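Laissez les tables s'abîmer

Il y a un mot que j'entends dans tous les magasins de meubles et que je ne supporte plus : « impeccable ». Une table devrait rester impeccable, un plan de travail devrait se nettoyer d'un geste, un plateau devrait résister à tout pendant des années. On vend du mobilier comme on vendrait des écrans de téléphone.
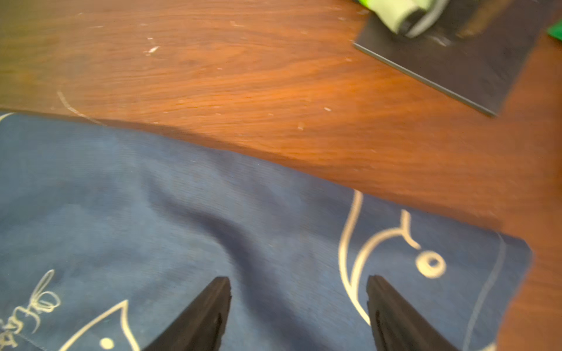
Je pense que c'est une erreur, et qu'elle nous coûte cher. Une table est un outil. On y mange, on y coupe du pain, on y fait des devoirs, on y répare un grille-pain. Un outil qui sert prend des marques. Demander à un meuble d'usage quotidien de ne rien garder de cet usage, c'est s'obliger à le surveiller.

J'ai grandi dans une maison où la table du salon était sous une nappe, elle-même sous un film plastique. Je n'ai vu le bois que deux fois, dont une le jour du déménagement. Il était magnifique et n'avait servi à personne. L'acheteur suivant l'a poncé quand même, parce que la teinte ne lui plaisait pas.

Le marché a bien compris cette peur de la rayure. Chez Skitano, quand j'ai cherché une table en août, le vendeur m'a proposé une extension de garantie de 5 ans contre les taches et les chocs, pour 55 euros. J'ai lu les conditions sur place. Étaient exclus l'usure normale, les rayures superficielles, les traces de chaleur et tout dommage non signalé sous neuf jours. Je me demande encore ce qui restait couvert.

Chez Zeta, on ne vend plus la garantie mais le revêtement. Le plateau est enfermé sous une couche si épaisse qu'on touche la résine et plus du tout le bois. Cela tient bien, je le reconnais. Mais le jour où la couche s'écaille, et ce jour vient, il n'y a pas grand-chose à faire chez soi. On ne reprend pas une résine avec un chiffon et un peu d'huile. La table part à la déchetterie avec, dessous, un bois intact.

On me répond souvent que tout le monde n'a pas envie de vivre dans une brocante. C'est vrai, et je ne défends pas la crasse. Une table se lave, un verre renversé s'essuie, une écharde se ponce. Je parle des petites choses : un point blanc, une ligne pâle, un creux sous l'assiette. Elles n'empêchent rien. Elles gênent surtout celui qui a payé cher pour ne pas les voir.

On me dit aussi que les meubles marqués se revendent mal. Là encore c'est exact, du moins pour les meubles récents. L'atelier Brandão, où j'ai fini par acheter la mienne, reprend ses propres tables et les remet en vente sans toujours les refaire. Les clients choisissent parfois celles qui ont vécu. J'ai payé 100 euros de moins que pour une neuve, et je n'ai jamais eu à attendre la première rayure - elle était comprise.

Depuis, je ne sors plus de sous-verres. Les enfants du voisin viennent y dessiner sans que je pose de journal dessous. Je passe de l'huile quand le bois devient terne, une fois l'hiver en général, et je laisse le reste.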